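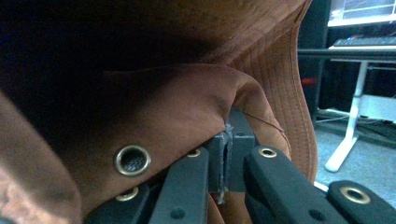
Grovus Hats and Soft Things
README, version 2

Last changed March 23, 2018

What it is

A set of pictures and notes on hats and other soft headwear, put together for sorting, matching and searching by type. Bucket hats mostly, then flat caps, beanies, sun hats, a handful of berets. Started as the stock list for Haslam (hire wardrobe, two rooms over a shop) and grew from there. The notes are the useful part. Please read the bit on colour before you use that column for anything.

What's in it

2,255 pictures
803 separate hats
30 type names, listed in types.txt
one line of notes per hat, in hats.csv
care notes for the wool ones only, in care.txt

Most hats have more than one picture. Some have just the one. Pictures are mixed: on shelves, on desks, in the hand, close up on the cloth. Plenty are out of focus or show only a bit of brim or crown. These are kept in on purpose, please don't send us lists of blurry ones.

Columns in hats.csv

hat_no - our number, same as on the paper tag. Gaps are hats that were sold on.
type - one of the names in types.txt
cloth - cotton, wool, felt, straw, cord, mixed, not sure
colour - plain words, see below
brim - none, short, medium, wide
stitching - rows, quilted, plain, none
eyelets - yes, no, not sure
lining - plain, patterned, none, not seen
wear - 0 to 3
notes - anything else, free text, spelling as typed

Colour

Done by eye, under whatever light there was. Brown is the worst. We have rust, tan, chestnut, tobacco and just "brown" and they overlap badly. Rust means there's some red in it. Tan is anything lighter than a cardboard box. If you only want one brown, use the colour_simple column, which lumps the lot together. A napped cloth will look nearly black in the folds and a good bit paler where it catches the light, so don't take the colour from a single close-up. Check the other pictures of the same hat_no if there are any.

Brims and stitching

"rows" = lines of topstitching going round the brim, following the curve. Usual on bucket hats. Counts as rows whether close together or wide apart.
"quilted" = stitched through padding. A tightly stitched brim can look quilted in a photo when there's no padding in it at all. If you could not feel the brim, put rows.
Crown stitching isn't recorded. Might be in version 3.

Eyelets

Metal ring or sewn, both count as yes. Metal ones get "metal" in notes. Don't bother with silver or brass, half of them look like both depending on the light. Sometimes a bit of lining shows through the hole and people have filled in the lining column from that. Fine, but put "via eyelet" in notes so the next person knows.

Wear

0 new or as good as
1 worn, nothing wrong
2 loose threads, bobbling, fading at the fold
3 holes, split seam, brim gone floppy

Loose threads lying on top of the cloth are not always from the hat. Pick them off first and see. If you're working from the picture only, write "threads" in notes and leave wear blank.

Known problems

- 124 hats have no lining entry at all. Nobody turned them inside out. On the list for April.
- Beanies and "watch caps" are two types but should be one. Merge them yourself for now.
- Sun hats from the Porkov lot have the brim measured flat, everything else is measured as worn. So some say wide that ought to be medium.
- cord and corduroy both appear under cloth. Same thing.
- A few straw hats went in twice, after the tags fell off. Not sure which ones.
- care.txt has the wrong heading on the first line, ignore it, the rest is right.

Not good for

Sizes. There is no size column and you can't work one out from the pictures. Also not for prices, and not for dating old hats. Most of these are recent, the older ones came with no paperwork.

Changes since version 1

added the eyelets column
split "soft hat" into bucket and sun hat
stitching used to be yes/no, now four words
took out helmets, they were never meant to be in here
fixed the commas in notes that were breaking the file. Think that's all of them.

Using it

Free to use, copy and change, for work or otherwise. Say it came from Grovus. If you fix rows send the fixed rows only, with hat_no, not the whole file again. The same list sits in the Midutano index under soft goods but that copy is version 1, so get it from here insted.

To do

linings
merge the beanies
crown stitching??
re-measure the Porkov brims
proper names for the browns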